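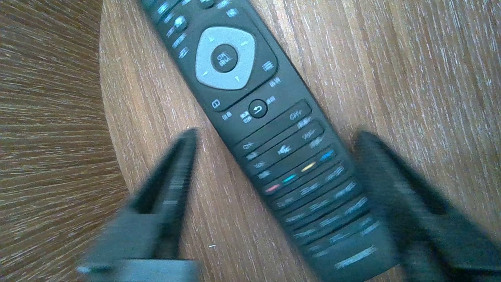
The remote control in the front room has been the subject of more correspondence in this household than any other object, and I have decided to set the present arrangements down in writing.

The set-top box was purchased from Doolan in March, together with its remote. Labels on the remote are partly in Chinese, which neither my mother nor I read. The channel and volume rockers are marked CH and VOL in the ordinary way, and the OK button requires no instruction. The button with three horizontal lines opens the menu. The round one with the curved arrow goes back, and guests are advised to use it freely.

The colored buttons are a separate matter. Red, on our box, opens the recordings. Yellow changes the subtitles. The other two have no effect that I have been able to establish in 5 evenings of trying, and the Rateck manual, at 83 pages, does not mention them.

Residents and visitors are asked to observe the following. The remote is to be kept on the round table and returned there before bed. It is not to be placed on the arm of the sofa, under the newspaper, or in the kitchen. Drinks are to go on the windowsill side. Spare batteries are in the second drawer of the hall cabinet, with the fuses.

The previous remote was lost in Sillness over a holiday weekend and the replacement cost 40 dollars, a sum I do not intend to pay again.

A revised channel list will be issued when I have finished typing it.

Comments (2)

Tumelo Matlala
We have the same box. Blue brings up the radio stations on ours, but only if you hold it down.

hallcabinet
Please confirm whether the kitchen rule applies during the soccer.

Recent posts
Descaling the kettle: revised procedure
The bus to Forkonholm, winter timetable
Notes on the hall cabinet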